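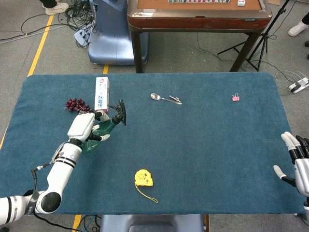

Health | Brumlow and district

Free hearing checks come to Lanthorpe library

I've been nagging my dad about his ears for two years, so I was delighted to hear that Lanthorpe library is getting its own hearing clinic in July!

It's a drop-in, open to anyone over 50, and each check takes 15 minutes. Audiologist Isla Merrick will be running it (she did the same thing in Brumlow last spring, and saw almost 800 people). 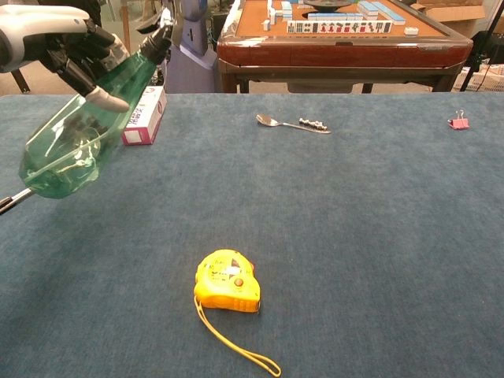 You don't need a letter from your GP, and if you already wear hearing aids you can bring them along for new tubes and batteries. Isla told me the mornings get busy, so try after 2pm if you don't fancy a queue.

I popped in to ask Eoin Quinlan at the front desk where it'll all be happening, and he says upstairs, in the old map room, with the lift working again. Dad has said he'll "think about it", so I've put his name on the reminder list myself.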